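Birkden invoice fraud

The Birkden invoice fraud was a scheme in which a supply company, Birkden, used false invoices to borrow money against sales that had never taken place. It ran for 14 years before it was uncovered. The company sold kitchen and catering goods to hotels, and most of its real business was small compared with what its books showed.

Background

Birkden began as a wholesaler with a single warehouse. Like many firms of its kind, it waited weeks or months to be paid by its customers. To cover the gap, it used a form of lending called factoring. A finance company, Urnholm, paid Birkden most of the value of each invoice up front and was repaid when the customer settled the bill.

The arrangement was ordinary and at first was used for real orders. The trouble started when a large hotel customer, Twal, canceled its contract. Birkden had already received an advance on the order and could not pay it back. Staff in the accounts office were told to write a new invoice for the same amount, and the money from that invoice was used to repay the first.

Method

Each false invoice was covered by a later one. As interest and fees were added, the amounts grew. Birkden set up 26 shell companies to act as buyers. They had mailing addresses and bank accounts but no employees and no stock. When Urnholm sent letters asking buyers to confirm a debt, the letters went to mailboxes controlled by Birkden, and the signed replies were prepared in its own office.

Delivery slips were copied from old orders with the dates and item codes changed. Two sets of books were kept, one for the lender and one for the owners.

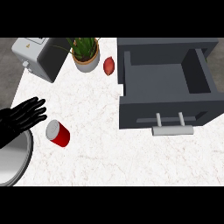

Why did the lender's checks not catch the fraud earlier?
The checks relied on letters and documents that Birkden was able to supply itself, and Urnholm did not contact the buyers by any other route.

Discovery

The scheme came to light after Urnholm was bought by a larger lender, Lovness. The new owner reviewed all accounts above a set size and compared the invoices with freight records. Over half of the deliveries listed by Birkden had no matching shipment. Auditors then visited the warehouse in June and found that it was too small to have held the goods shown in the books.

Birkden stopped making payments soon afterward and was placed in bankruptcy.

Court cases

The owners were charged with bank fraud, wire fraud, and conspiracy. Three former employees were also charged. Two of them pleaded guilty and testified for the prosecution. The third went to trial and argued that she had typed up invoices from handwritten notes without knowing that the buyers did not exist. The jury found her guilty of conspiracy but cleared her of the other counts.

Lovness filed a separate civil suit against the firm that had audited Birkden. The suit was settled on October 16, 2022, and the terms were not made public.

See also

Factoring (finance)
Shell company
Accounting fraud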